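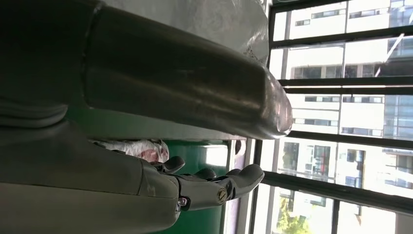

Kaswood kitchen swap comes back for a second winter

Dec 6, 2024

If you have a drawer full of lids that fit nothing, or a good container that has been sitting on the windowsill since you moved in, this may be your weekend. The Kaswood kitchen swap is on again, in the same upstairs rooms on Zirkness Street, and everyone is welcome whether they bring a whole box or a single plastic bag with a couple of cups in it.

The first swap was held in April and was meant to be a small affair for the neighbors in the building. Word got out, as it does, and by closing time 1,506 things had changed hands, most of them containers, jars, pans and table linen. Almost 200 households took part, and a fair number of them stayed on for coffee and went home with more than they had planned to carry.

The rules are the same as last time and there aren't many of them. Please wash what you bring and leave out anything cracked. Green, lavender, spotted, plain – color doesn't matter a bit, and neither does age. Knives should be wrapped in newspaper and handed over at the door. Food can't be swapped, though sealed dry goods may go in the crate by the stairs, which will be taken over to the Kingi pantry on Monday morning.

New this winter is a mending table, where loose handles can be tightened while you look around. The household shop Nudus has given a box of screws and washers for it, and there will be somebody on hand who knows how to use them.

Doors open at ten on both Saturday and Sunday, and the swap runs until four. There is no charge and no need to sign up. Street parking is tight on that side of the hill, so come on foot if you can, and do bring a sturdy bag for the trip home.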